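双臂折布课程项目结题报告
Ferri 小组
提交日期：2023年6月23日

一、先说这个题目

选题会上 Lakano 平台的介绍材料把“叠衣物”列为入门级任务，理由是动作慢、不需要很大的力、失败了也不会损坏设备。这三条我们都不反对，但由此推出“入门级”，我们做完一个学期以后并不同意。布料没有固定形状，同一块布放下去两次，褶皱就是两个样子；夹爪抓到一层和抓到两层，从图像里经常分不清。材料里附的演示视频只有一段，剪辑过，看不出中间失败了多少次。

我们最初报的目标是“双臂自主折叠任意小件织物”。开题时老师在“任意”两个字下面画了线，没有多写。到四月，我们自己把目标改成了下面这样：一块白布，平放在桌面中部，沿一个方向对折一次；桌上可以有一件无关物品，机械臂不得碰倒或推动它。改完之后题目小了很多，后文所有的结果都只对这个小题目有效，请读者不要替我们往大里理解。

二、平台和我们改动的部分

硬件沿用课程统一配置，两条白色机械臂装在桌子远端，末端是平行夹爪，手腕上有相机，桌边另有一个固定视角。控制代码用的是 Lakano 自带的接口，策略训练部分用的是上一届留下来的 Trustard 代码库。

Trustard 的说明文档写得很有信心，但真正跑起来，我们花了将近三周处理三件和布料毫无关系的事：一是固定相机和腕部相机的时间戳不同步，差得不多，可是夹爪合拢的那一下正好落在误差里；二是夹爪开合的数值在采集端和执行端用了两种归一化方式，导致回放时夹爪总是合不严；三是数据加载器会在遇到空片段时静默跳过，训练曲线照样很好看。第三件最麻烦，我们是在画数据分布图时偶然发现的。建议下一届接手的同学先检查这一处，再看别的。

我们对 Trustard 的改动不多：重写了时间对齐，统一了夹爪数值，把静默跳过改成报错退出。网络结构没有动。开题报告里写过“提出改进的注意力模块”，这一项没有做，也没有证据说明做了会更好，所以删掉了。

三、数据采集

示教由组员轮流操作。全学期一共录了1,326条，最后进入训练集的是873条。被剔除的部分主要有这几类：

夹爪没有夹住布，空手完成了整个动作；
夹住了，但中途滑脱，操作者重新抓取；
相机丢帧；
折完以后布边明显错开，按我们自己定的标准不算合格。

最后一类争议最大。所谓“明显错开”，早期是靠眼睛判断的，不同的组员宽严不一。后来约定用布边之间的距离来判断，但早期的片段没有全部重新量过。因此训练集里大概混着一些不该留的，剔除的里面也有一些其实可以留。我们没有估计这个比例，也不打算编一个数字出来。

还有一个偏差需要说明。操作者在录了一段时间以后会形成习惯：布摆得越来越正，夹爪下去的位置越来越固定。回看后半段数据，起始状态的变化比前半段小得多。数据量在涨，信息量涨得没有那么快。中期汇报时我们拿条数当进度，现在看这个指标没有什么意义。

四、布的状态和桌面条件

起始时要求布摊开，但不要求绝对平整。浅的褶皱允许保留，因为一旦每次都用手抹平，模型就只见过抹平的布，换一个人来摆马上就不行。布边本身有折叠的一层，厚度和中间不同，夹爪压在边上和压在中间，手感（准确说是电流读数）差别很大，这一点在采集初期被我们忽略了。

另一个条件是杯子。白布旁边放一只白色杯子，和布之间留一条窄缝。选白色，是想看看策略会不会把杯子的边缘当成布的边缘。
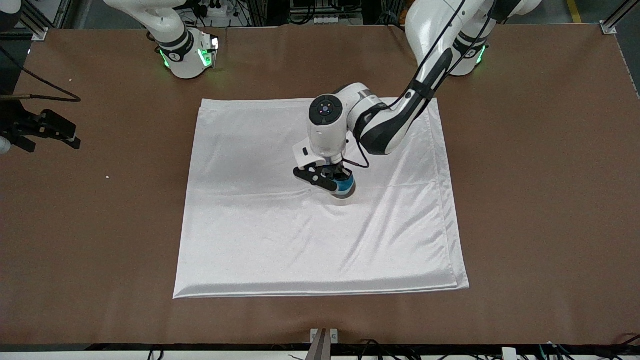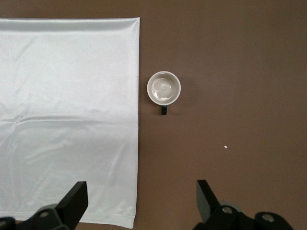 白布平铺在棕色桌面上

杯子的位置在采集时只限定在布的一侧，没有系统地覆盖整张桌子。这又是一个限制：如果有人把杯子放在布的正前方，或者干脆放在布上面，我们不知道会发生什么，也没有测过。

桌面颜色同样没有变过。布是白的，桌面是棕色的，对比非常强，分割布料几乎不需要什么本事。曾经有人提议换一块深色的布做对照，临时借到的那块尺寸不对，这件事就搁下了。所以报告里凡是提到“识别布的轮廓”，都应当理解为在这种对比度下的识别。

五、测试方法

测试一共做了84次，一半有杯子，一半没有。每次由一名组员摆布，另一名组员启动程序并记录，摆布的人不看屏幕。我们本来希望由组外的同学来摆，约了一次，时间没有凑上。

成功的定义分2级。第一级是“完成对折”，即布的一半翻到另一半上，松开夹爪后没有弹回去。第二级是“整齐对折”，在第一级的基础上，布边错位小于事先规定的阈值。有杯子的那一半还要附加一条：杯子没有被移动。

阈值是在测试之前定下的，测试期间没有调整。写这一句是因为中期汇报时我们调整过，当时的结果表不应再引用。

六、结果

第一级的结果尚可。没有杯子时多数能完成，失败主要集中在抓取阶段：夹爪落点偏内，抓起的是布中间的一个褶，提起来以后整块布被拖走，而没有翻过去。这种情况下策略不会停，它会继续把剩下的动作做完，最后松开夹爪，退回初始位置。从动作上看，它和成功的那些没有什么区别。

第二级就差多了，合格的不到一半。布边错位往往在抓取那一刻就已经决定，后面的轨迹没有补救的机会。两条手臂之间也谈不上配合，它们只是先后或者同时执行了各自学到的轨迹，一边抓空，另一边照常进行。我们在题目里写了“双臂协作”，严格讲只做到了双臂动作。

有杯子的一组，完成率下降，但下降的原因和我们预想的不一样。把杯沿当成布边的情况很少出现；更常见的是手臂在杯子附近犹豫，末端小幅来回，最后下落的位置偏离布边。杯子被碰到过几次，都是在手臂撤回的时候。示教数据里撤回这一段操作者往往做得很随意，既没有人认真，也没有人检查，模型照单全收。

我们还对比了只用固定视角、只用腕部视角和两者都用的三种设置。两者都用的那一版最好，这在意料之中。只用腕部视角的一版比预想的强，但我们只训练了一次，没有换随机种子，因此这个比较只能当作线索。如果下一届想引用“腕部相机已经足够”，请自己重做。

七、关于 Jundonik 比赛

学期中段我们带着当时的版本参加了校内的 Jundonik 赛，拿到了展示环节的名次。宣传稿里写的是“机器人自主叠衣”，这个说法需要更正。当天的布是我们自己带的，摆放也是我们自己摆的，失败后按规则可以重来，最后计分取最好的一次。在这样的规则下，名次能说明的东西有限。我们感谢主办方提供场地和机会，但不希望那张成绩单作为本项目的验收依据。

比赛准备还占用了两周时间。为了现场好看，我们把动作速度调快了，回来以后又调回去，中间有几组日志因此不能和前后对比。这些日志留在仓库的单独目录里，没有用于任何图表。

八、没有解决的问题

1. 策略不知道自己失败了。这是我们认为最要紧的一条。加一个简单的抓取检测，例如抬起后看布的轮廓有没有变化，也许就能避免一部分空做的动作。我们写了初版，误报太多，没有合入主分支。

2. 抓一层还是抓两层。现有图像分辨率下，人看录像也常常判断不准，指望网络从同样的图像里学出来，我们不太乐观。可能要依靠夹爪的反馈，但当前接口给出的读数噪声很大。

3. 泛化。只有一块布，一种桌面，一个房间的灯光。任何关于泛化的结论都没有依据。

4. 标注标准前后不一，见第三节。

九、分工与经费

采集由全组轮流承担，代码对齐和训练由两名组员负责，测试记录和报告由其余组员完成。经费主要用在替换线缆和夹爪指垫上，没有超支。原计划购买的第二种布料没有买，余额已退回。

十、给接手的人

数据、剔除清单和每次测试的录像都放在课程服务器上，失败的也在，没有挑选。如果时间不够全部看完，建议先看测试录像里失败的那些，再看我们的表格。表格里把“拖走整块布”和“抓空”合并成了同一类，现在看分开会更有用，但是重新标注要花不少时间，我们没有来得及做。

另外，不要急着扩大任务。我们四月份曾经同时开了毛巾和短袖两个分支，各录了一点，都不够训练，也都没有删。这两个分支的数据没有计入上面的任何数字，目录名以 old 开头，用之前请先核对相机参数，当时固定相机的支架动过一次，标定文件没有及时更新。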